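When the New Coworker Is a Robot

Grown-ups like to say that robots are coming to take everybody's job. Grown-ups also say they will be off the phone in two minutes, so let's check.

At the Jarnholm warehouse, 32 people pack and sort things that other people have ordered. On a busy day in May, 900 orders went out the door. Before the robot came, Elsie Treloar did a lot of the lifting. She would pick something up, walk, put it down and walk back. "I was very good at it," she says. "So is a shopping cart."

Now some of that lifting goes to a robot arm. At the end of the arm is a gripper, the part that does the job of a hand. It has fingers with joints, a bit like yours, but with bolts in them and no fingernails to chew.

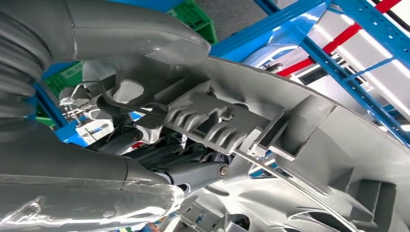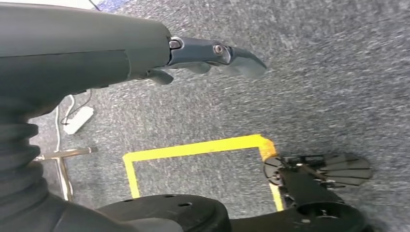
The robot's gripper, seen from close by.

A robot doesn't get bored, and it doesn't ask for lunch. It also doesn't know what a sandwich is, or why you shouldn't pack one under a bowling ball. People still have to work that out.

So Elsie's job changed. She learned how to teach the robot new moves and when to stop it. Her back hurts less. She does miss the walking, and she had to sit through a long class with terrible cookies.

Agnese Lepik, who works the next shift, isn't so sure about the robot. She wants to know who gets the easy jobs when the robot has them all. Her boss is still thinking about that one.

More to read
Why Do Elevators Ding?
Who Drives the Snowplow?
How a Bakery Makes 700 Rolls Before Breakfast

We use cookies (the computer kind) to remember your settings. OK / No thanks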